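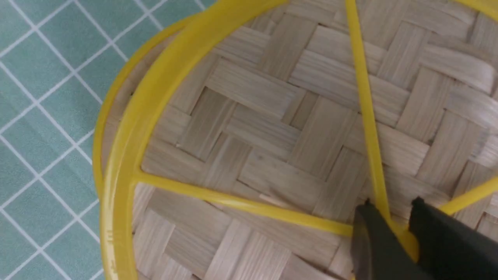
Woven bamboo basket with a yellow plastic ring

Sturnow Schools Athletics Programme: progress report to the Mosta Fund

This report covers the spring and summer terms of the second year of the grant. The figures are taken from the signed registers held at Cirkville track.

Registrations

We had 197 pupils registered by the end of the summer term, against a target of 223. Numbers in the younger age groups were as planned. The gap is almost all in the under-17s, where we lost runners to exam revision from April onwards and did not get most of them back. We have moved next year's under-17 sign-up to the first week of the autumn term and will report on it separately.

Coaching

Coaching ran on two evenings a week at Cirkville, with sprints and relays on one and middle distance and jumps on the other. One evening in June was called off for lightning and was not made up. The hurdles group started late - the track's own hurdles were condemned at the spring inspection and the replacements took 6 weeks to arrive. The group used the low training hurdles until then.

Throws are still the weak point. We have one qualified coach for shot and discus and none for javelin, so javelin was not offered. Two of our assistants are booked on the throws course this winter. The fees are within the training line of the budget.

Competition

We entered teams in the district league for the first time and finished fourth out of six. The under-13 girls won their 4 x 100 metres relay at the last two meetings. The under-15 boys could not field a full team for the third meeting and took no points in the hurdles or high jump.
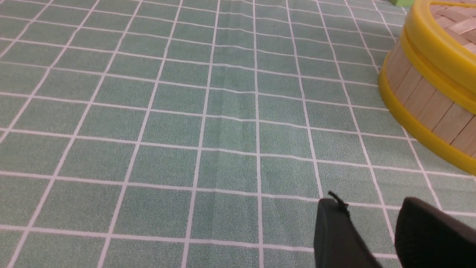 Page last changed: August 2022

Transport

The minibus contract with Agarwal Coaches was kept on at the same daily rate. Costs were over budget in the summer term, as the third league meeting was moved to a track further away. We covered the difference from the kit line, which was underspent.

Facilities

The long jump pit has been dug out and refilled. The inside lane is worn along the back straight and we have kept relay practice off it. The track owners say resurfacing is not planned before next spring. If it clashes with the season we would need to train on grass, and we would like to talk to the Fund about this early.

Next period

Cross-country training starts in September. We plan to enter both the junior and intermediate races, and to hold one open evening for schools that have not yet sent pupils. The full budget sheet will follow with the year-end report.

Filed under: School Sport, Grant Reports

Recent items
Cross-country dates and courses
District league: final tables
Kit order form, autumn term
Becoming an assistant coach
Progress report, year one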